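Kadia Hand-Held Gripper Kit (pair)

Sold by Trenska. In stock, ships boxed as a pair.

Price: $1,680 per pair
Spare pad set: $540
Weight limit per hand: 3 pounds

Hi, and welcome to the page I get the most email about! I put together the buying notes for everything we carry, and the Kadia is the one people write in about before they order, usually with a budget spreadsheet open in another window. So I've made this page longer than our usual ones. If you only want the price, it's up there. If you're trying to work out what a whole setup will cost you by May, keep reading.

What you get

Two hand-held grippers, left and right, with the pads already fitted. Two wrist straps, one short cable per hand, a hex key that fits every bolt on the jaws, and a small bag of spare bolts. There's a printed setup card in the lid, and I'd tape it to the wall near wherever you plan to work. You do not get a camera. You also don't get a computer or any software beyond the little checking tool, which tells you the hands are talking to your machine and that's about it.

You hold one in each hand, squeeze, and do the job you want your arm to learn later. If you've bought an arm already, please check the mounting plate before you order. We have a plate for the Sisodia arm on the shelf. For anything else, send me the bolt pattern and I'll tell you if we can drill one (usually yes, sometimes with a wait).

Who it suits

Small shops and labs, mostly. A lot of our buyers are looking at laundry, returns sorting or folding, and soft goods are where I'd steer you to this kit over the cheaper Venduvau pair. The Venduvau is fine on boxes and bottles, and I still sell plenty of them, but its flat pads slide around on cloth and you end up squeezing harder than you want to. 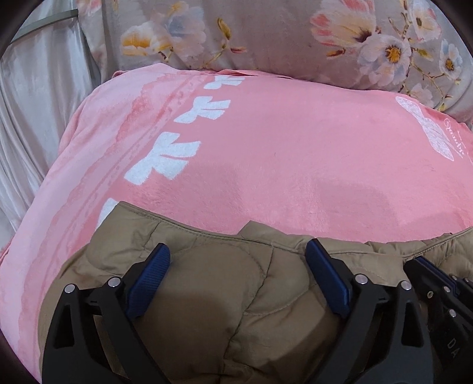
Pads are where your running costs will be, so let's talk about those before you fall in love with the sticker price. The Kadia ships with the blue ribbed ones, and I like them a lot for anything padded or slippery. On a quilted puffer jacket like the tan one, the two pads tilt in toward each other and take hold of a fold of the padding, and that's the kind of grab you want to be budgeting for if your bins are full of coats and fleece blankets. Fuzzy fabrics shed into the ribs, though. Brush them out with a dry toothbrush at the end of the day. I've had people tell me they used solvent and then wondered why the pads went shiny, so please don't!

How long do pads last?

Our own test set did over 3,000 grabs on mixed clothing before I thought the grip had gone soft enough to swap them. Zippers and metal snaps will shorten that. If you're doing bedding only, you'll probably get a good deal more, but I haven't run that test myself so I won't put a number on it. Swapping a set takes one person and the hex key, and you want to do both hands together. I tried changing only the right one to save money and spent the rest of the afternoon wondering why everything came up crooked.

Planning the budget

The mistake I see most is spending everything on the hardware and leaving nothing for the bench. Put the kit down as one line and a spare pad set as the next. Then leave room for cameras, a decent computer, cables longer than you think you need, and the stuff you're going to handle. That last one sounds silly until you try it. Secondhand clothes are cheap, but you want a real mix: thin shirts, heavy coats, things with hoods, things with the lining hanging out. A thrift store run is a perfectly good purchase order item, and if your accounting department argues, send them this page.

Time costs money too. Plan for somebody to spend their first day or so just getting comfortable. Your wrists get tired, you grab too much fabric or too little, and the first batch is usually not worth keeping. I'd schedule short turns with breaks and swap people in and out. The straps help a bit, mainly with the weight when you're reaching up.

Should you buy a second kit? If you'll have two people working at once, sure. If the second one is only there in case the first breaks, I'd buy the spare pads and a spare cable and put the rest of the money toward your arm. The jaws are sturdy. Almost everything that comes back to me for repair is a cable somebody rolled a chair over.

Things I'd change

The cable is too short. I've told the Kadia people this and a longer one is supposed to be coming, but I'm not listing it until I have it in the building. The carrying case is also a tight fit once you've put your own camera mounts on, so count on taking those off for travel. And the setup card still shows the old strap, with the buckle on the other side. Ignore that drawing and the rest is right.

Ordering

Orders go out by ground shipping unless you ask for something faster. We take purchase orders from schools and companies, and cards from everybody else. If you need a written quote for a grant or a capital request, use the form and put the word "quote" in the subject line so it comes straight to me. Quotes are good for one budget cycle, within reason, and I'll warn you if a price change is on its way.

Returns are fine if the pads haven't been used. Once they have, I can take back the hands but I have to charge you for a fresh set.

Prices on this page last checked March 20, 2018.

Goes with: Sisodia mounting plate, spare ribbed pad set, spare cable (short), wrist strap pair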